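The red cushion stays

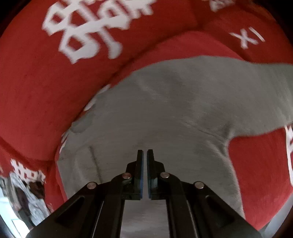
Red and gray, with the big white letters at the top left.

I promised in February that I would write less about furniture and more about the garden, but the garden is still mostly mud, so today it is the cushion again. Some of you asked if I threw it away when we moved to Comden. I did not.

My friend Sipho Ntuli says it is the ugliest thing in our apartment. He may be right. The red is very strong, and the white characters are so large that you read them before you see anything else in the room (I should say "look at them", I cannot read them, and I am a little ashamed that I never asked someone). But the gray part in the middle is soft and a bit fuzzy, and the thick rim goes around it in such a way that everybody who comes to visit puts a hand on it first and asks questions later.

Now the less nice part. The gray has darker patches, the worst one on the left side near the red. I think they are from tea, my husband thinks they are from the moving truck. There are also creases, and I must admit that for 11 weeks it was lying under two boxes of books.

My plan for the weekend is simple. First the vacuum cleaner with the small brush, slowly, in one direction. Then a cloth with lukewarm water and a little wool soap, only on the patches, and I will try it on the underside before. I am more afraid for the red than for the gray - if the color travels into the gray, I will have a pink cushion and no way back. After this it will dry flat on the balcony rack, in the shade, and I will not touch the creases with an iron.

In the old apartment on Melnychuk Street it had its place next to the radiator. In the new one I tried the hallway and the reading corner, and both looked wrong. At the moment it sits by the low window where the afternoon light comes in, and the gray looks warmer there than I remembered.

If somebody has cleaned a fabric like this one, please write to me before Saturday. The garden comes next time, I bought the seeds already.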